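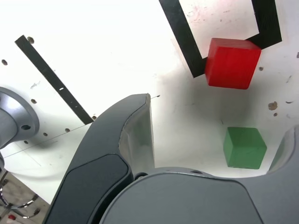 Written by Matilde Cordeiro, with corrections from Seul-gi Kang
Karker Bench Guide, Section 4: Recording your first set of demonstrations

By now you should have the arm bolted down, the wrist camera plugged in, and the Karker software open on your computer. If any of those is still giving you trouble, please go back to Section 3 and sort it out first. I know it's tempting to push on, but a loose cable will spoil a whole afternoon of recording, and you won't find out until you try to train on it.

This section takes you through the two-cube task, which we give to everyone who is new to the bench. You'll steer the arm by hand with the leader handle, pick up a cube, set it down inside the taped outline, and save the recording. Then you'll do it again, and again after that. Put some music on if you like (Jaime Baptista swears by the radio).

What you need

The red cube and the green cube
Black tape for the outline, if yours has worn away
A clean, dry cloth
Enough disk space for the session — the storage bar at the top of the window should be green

Getting the table ready

1. Wipe the white tabletop with the dry cloth. Old scuffs and stains can stay where they are, even inside the outline. We used to scrub ours before every session, and the only thing we got for it was sore arms. What you do want to clear away is crumbs, bits of tape backing, and anything else that might roll under a cube.

2. Check the black tape. The outline is open on one side, like a big square letter U, and it should lie flat all the way along. Press down any corners that have lifted. A small nick in a strip of tape is fine, but a curled end can catch on a fingertip, so trim it off.

3. Look at the wrist camera view on your screen. You want to see both cubes and both gripper fingers at the same time, as in the picture at the head of this section. The fingers will fill a good part of the view, and the gripper may throw a soft shadow across the table between the cubes. Leave the shadow alone. The arm will have to work with it later, so it may as well learn with it now.

4. Set the room lights the way you'll normally have them. If you plan to use the arm with the blinds open, record with the blinds open.

Note: The cubes are allowed to look used. Smudges and slightly rounded corners do no harm, and Cristóbal Figueroa, who keeps the spare parts drawer in our workshop, would like me to add that he won't swap a cube because it's grubby.

Choosing where the cubes start

This is the part people hurry through, and I'd ask you to take your time over it. The system learns from what you show it. If the green cube starts in the same spot every single time, you'll end up with an arm that reaches very nicely for that one spot and gropes at thin air everywhere else.

5. Before each recording, pick up the green cube and put it down somewhere new within reach. Turn it a little as well. You don't need a chart or a ruler for this.

6. Move the red cube too, though less often. Let it sit on the tape sometimes, overlapping a corner of the outline, and let it sit well clear at other times. Messy starts like that are worth having, and they're the ones we tend to tidy away without thinking.

7. Keep the cubes away from the round base of the arm. The elbow folds awkwardly in there, and the recordings come out jerky.

Recording

8. Hold the leader handle loosely and bring the arm to its resting pose. Wait for the tone.

9. Press Record and say the name of the task out loud, for example "green cube to outline." The program saves your words along with the motion, and it makes sorting much easier later on.

10. Lower the gripper until there is a finger on either side of the cube. Come down slowly. If you're off to one side, go ahead and correct yourself — a small, calm correction is useful to the system, because it shows how to recover.

11. Close the fingers, lift, carry the cube over the outline, and set it down. Open the fingers fully before you raise the arm.

12. Press Stop. Press Keep if it went well, or Discard if you bumped the table, dropped the cube, or sneezed.

13. Repeat until you have 90 kept recordings. Take a proper break every so often. Tired hands make tired recordings, as Seul-gi likes to say, and hers are the smoothest of anyone's here.

Caution: Never reach between the fingers to straighten a cube while the arm is live. Press Pause first and wait for the light on the control box to turn amber. The fingers close faster than you'd expect.

Caution: If you work sitting down, keep your stool and your knees well back from the table edge. The arm can swing out past the edge on its way to the resting pose.

Checking your work

14. Open the Review tab and play back a few recordings at double speed, picking them from the beginning, middle, and end of the session. Look for long pauses, blurry views, and recordings where the spoken task doesn't match the cube you moved.

15. Relabel or delete anything that's wrong. Don't be sentimental about it. Martim Caldeira once threw out 2 full sessions over mixed-up labels, and the next model he trained was much the better for it.

16. Click Pack Session. When the progress bar reaches 98 it will sit there for a while as the video files are checked. Please don't close the window, however stuck it looks.

If the wrist view freezes partway through a session, press Discard, unplug the camera at the control box, and plug it back in after the light goes out. Recordings you have already kept are safe. If it freezes again, try the spare cable from the Cisport bag before you write to us.

Section 5 covers sending the packed session for training.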